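Laundry robot trial halted after grip fault, Tarnen says

21/08/2019
By Elsie Tautahi

VALLEJO - Tarnen has stopped its household robot trial after one of its two-armed machines failed to let go of a garment and kept pulling. No one hurt. The test site stays closed to visitors while engineers go through the logs.

The fault came during a routine handling session, according to a short notice from the company. The release command went out and the right hand stayed shut. The arm carried on with its next move anyway, dragging the cloth and an engineer's sleeve with it. Su-chen Kwan, test lead on the project, hit the stop button.

"It was 2 seconds, maybe. Felt longer," Kwan said. "The sleeve tore, my arm is fine." 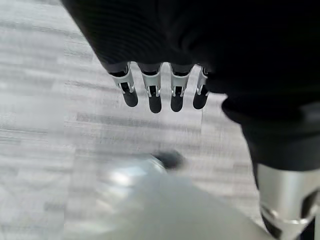 Can the fault happen on other machines?
Tarnen says it can't rule it out. Every unit in the trial runs the same hand software, so all of them are parked until a fix is tested.

Engineers pulled 183 sessions from the logs going back to April. In 114 of them the hand reported itself open before it really was, mostly by a hair and with no effect on the work. Thats the part that worries people here. A late release on a towel is nothing. A late release with someone leaning in is a different matter.

Kwan's team thinks soft fabric is the trigger. Folds bunch up against the fingers, the motor reads the load wrong, and the controller takes the reading as "open." Not proven yet. Hard items have given no trouble, the company says. 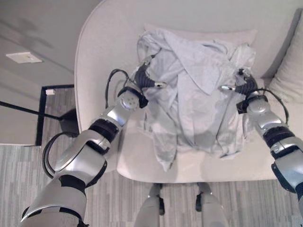 Photo: Tarnen / Rornarberg project

The hand controller is supplied by Astard. Its service manager, Eusebio Quintana, said the firm had recieved the logs and was looking at a firmware change. No date for it. He would not say if other customers are affected.

For now Tarnen has put in a stopgap. Arms will not move off until a second check shows the fingers have opened, and staff have to stand 30 inches clear of the reach while a cycle runs. Kwan wants the distance kept even after the fix goes in.

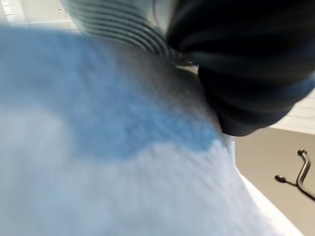
The extra check slows everything down, and not all of the staff like it. Baltasar Alcaraz, a technician on the evening shift, said the folding routine now stalls several times a cycle when the check fails and has to be cleared by hand. He'd still take that over the old way.

Safety inspector Anselmo Segura has asked for the full incident report, plus the maintenance record for the stop button. Testing restarts only after he signs off. Tarnen would not give a date for that either.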